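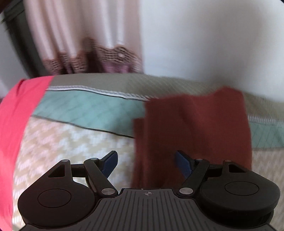 Budget news from Stelthorpe, and I get to be the one to share it! We've signed off on the next round of hand-held grippers for the home textiles work, and the order goes to Vanhove. It comes to 54 units at $258 apiece, with the spare finger pads on a separate quote that I'm still chasing.

Kumudini Sivakumar went back and forth with both suppliers through most of July (Clodari was in the running until the shipping costs came in), and she got us a delivery slot before the fall sessions start. I had pushed for 80 units – I always ask for too many – but we'd need more chargers and more shelf space than we have, so the rest moves to next year's plan.

Folding and picking up cloth stays at the top of the list, mostly towels and small pieces on beds, and the Hadis team gets the first boxes. If your group wants in on the second batch, send Kumudini your numbers before the end of the month. Please include pads and cables this time! Last round we forgot the cables, and I spent a whole afternoon driving around to find some.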